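Zadora Housekeeping Course
Handout 5: Clearing and making the bed

Read this before the practical on Saturday. Bring your own notebook. Linen is provided.

1. Why the bed comes first

In most bedrooms the bed is the biggest flat surface, so everything lands on it: clothes, towels, toys, post. If you start with the shelves or the floor, you will soon need a place to put things, and you will put them on the bed. Then you have two jobs. In this course we always clear the bed first, make it, and after that use it as a sorting table, with a clean spare sheet on top if the things are dusty.

The order of work is:

Open the window.
Lift off all loose items.
Sort them (see part 2).
Check the bottom sheet.
Make the bed from the foot to the head.

2. Loose items

A loose item is anything that does not belong to the bedding. The most common one is a single piece of clothing that was dropped and left in a heap. Do not shake it over the bed. Take it with two hands from the highest point, lift it straight up, and carry it to a chair or a basket. Open it there and look at it in the light. Check the pockets if it has any. Then decide: wash, fold, or hang. A cloth that was bunched up for a long time gets creases which folding will only press deeper, so smooth it with your palm before you fold.

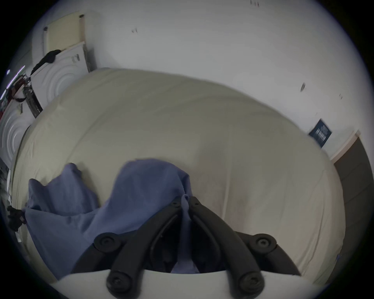

Lilibeth Talavera would add one more thing to this part: smell the cloth before you decide, because in her years at the Whitelaw guesthouse she saw many clean shirts go to the laundry a second time only for being wrinkled. I agree with her, and I have put it in the checklist.

Very small things need more attention than big ones. A paper tissue which is hidden in the bedding will go through the wash and leave white bits on every piece. Clips and pins can tear the cover in the drum. Run your flat hand along the whole edge of the duvet, all four sides, and then across the middle.

3. The bottom sheet

The sheet should lie flat but it should not be tight like a drum. When the elastic pulls too strongly, the corners of a soft mattress start to lift. Stand at the foot and look along the surface from low down - small wrinkles are much easier to see from this angle. Pull them out toward the nearest side, never toward the center.

If the sheet is stained, change it. If it is only creased, smooth it by hand. Hagos Asfaw asked last term if we may iron a sheet on the bed. We may not. The heat goes into the mattress, and some foams do not tolerate it.

4. The duvet and what stands near it

Hold the duvet by the two corners at the foot, give it two slow shakes, and let it fall. Next, walk to the head and straighten the upper edge. The cover must hang the same on both sides.

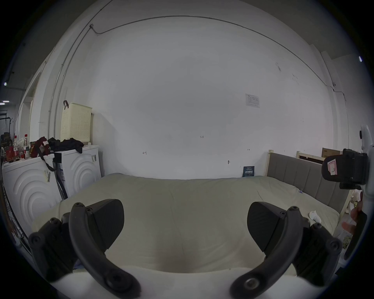 Measure the space you have to walk in before you choose your side. In a small flat the bedroom often has a second use, and the room for this exercise is such a case, with two white front-loading machines standing by the wall. When the machines share the room with the bed, keep the route between them free and do not place folded linen on the floor, even for a minute. Also, a padded headboard with vertical channels, like the gray one on this bed, collects dust in each channel. Brush it from the top down before you straighten the duvet. If you do it after, the dust falls on your finished work.

Leaflets, boxes and toys which you find near the bed are not rubbish. Put papers together in one place and leave them for the owner. Soft toys go back where the child can reach them.

5. Times

Beginners usually need longer than they expect. On your first try, do not hurry. The goal for the end of the course is 6 minutes for a double bed, without changing the sheet. Bohdan Nazarenko will keep the time.

Homework: read page 168 in the Zustach linen guide and write down the folding order for a duvet cover. Give it to Ilgın Değirmenci before the practical.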